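Lesell: your questions, answered (mostly)

Hello! I'm the person who makes Lesell, the top-down arena shooter for phones and tablets. I get a lot of messages, and a good half of them ask the same things, so I've put the usual ones on this page. If yours isn't on it, the address is at the bottom and I do read everything, even the ones in capitals.

Last updated September 11, 2025

What sort of game is it?

It's a team shooter seen from above, with short matches and small maps. You pick a side, you pick a kit, and you try to hold the bell tower longer than the other lot. The setting is a made-up port town called Gondell in 1761, so it's all muskets, pistols, smoke and running away while you reload. I know reloading sounds like a chore, but it's really the heart of the game. You get one shot, and then you have to decide whether to hide or go in with the bayonet.

How long does a match last?

Most are over in a few minutes. A side wins by taking the tower 3 times, so two well-matched teams can keep it going for ages, and I've had some wonderful ones that I thought would never end. If you only have a bus ride, try Skirmish, which has no tower and simply finishes when one team runs out of lives.

Is it free?

Yes, free to download and free to play. There's a shop, and the shop sells coats, hats, flags and painted musket stocks. None of it makes you faster or harder to kill. I get asked to sell better guns about once a week and the answer is still no, sorry!

Do I need to be online?

For matches against other people, yes. You can play against bots on every map without a connection, and anything you earn offline gets added to your account the next time you sign in. Do sign in with the same account, though. If you play as a guest and then delete the app, I can't get your rank back, and I hate writing those replies.

What's the highest rank?

Rank 60. You unlock every weapon by rank 40, and after that it's badges, coat linings and bragging rights. I did it that way on purpose so that people who play a little in the evenings aren't stuck with the starter pistol forever while everybody else has a rifle.

Which kit should I start with?

Fusilier. It has the most forgiving reload and a decent bayonet reach. Everyone wants to be a Marksman straight away (me too, it has the best hat) but the Marksman is slow on its feet and you will get chased round the fish market by people who have been playing since launch. Play a few evenings as Fusilier, learn where the alleys come out, and then go for the fancy hat.
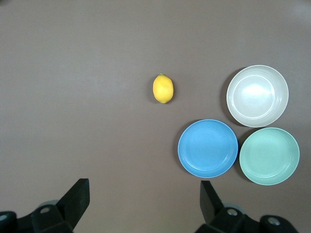
Once you know the alleys, have a go at Sapper as well. Sappers can put up a barricade in any doorway, and a barricade in the right doorway wins more matches than good aim does. My favourite is the one behind the rope store, on the harbour side, because hardly anyone thinks to go round by the steps.

Which maps are there at the moment?

Old Harbour, Fish Market, Citadel and the newest one, Vuvero. Vuvero is the hill village outside the town walls and it's a lot more open than the others, so bring something with range. It went in with the August update. Some of you love it and some of you have told me at length that there isn't enough cover near the well. I've read those messages, I've played it again with them in mind, and I'm adding two more walls and a cart.

Why did my Lindemann rifle get weaker?

Ah yes, this one. The Lindemann was taking people down in a single hit from right across the map, and it had got to the point where whole teams carried nothing else. It now needs a second shot at long range unless you hit the head. Up close it's exactly as it was. I used it myself all the time and I miss it too, but matches are much more varied now and I'm going to leave it alone for a while.

I bought a coat and it hasn't turned up. Where is it?

Close the game completely, open it again and go to Wardrobe, then Restore Purchases. That sorts nearly all of them. If it's still missing, send me your player name and the receipt from the app store and I'll add it by hand. Please don't buy it a second time to see if that helps!

Can I play with a controller?

You can. Connect it before you open the game, then choose Controller under Settings. Aiming feels a bit quick at first, so turn the sensitivity down a couple of notches. Button remapping is half done. The menus still get confused if you move the reload button, so I haven't switched it on for everyone.

How do I play on the same team as my friends?

Make a company. Tap the drum on the main screen, give the company a name and send the invite code to your friends. Anyone in it can queue together, and if there are too few of you the game fills the gaps with other players. You can only belong to one company at a time, but you can leave whenever you like and your rank comes with you.

Someone was being horrible in chat. What can I do?

Tap their name on the score screen and choose Report. It sends me the chat from that match, so you don't need to take screenshots. You can also mute a player from the same menu, or turn chat off altogether in Settings, and you'll still see the quick signals such as Follow Me and Hold Here.

Will there be a PC version?

I'd like one. I have it running on my own computer, and it looks lovely on a big screen, but the menus were all built for thumbs and they need redoing. I won't give a date until those are finished.

My game is stuttering. Any ideas?

Turn off Powder Smoke under Graphics first. It's the heaviest thing in the game by miles, and older phones really struggle with it when the whole tower is firing at once. After that try Low Shadows. If it still stutters, write to me with the model of your phone and the map you were on.

How do I get in touch?

Use the Write To Me button in Settings, which attaches your game version automatically, or the contact form on this site. I usually answer within a few days, a bit slower just after an update.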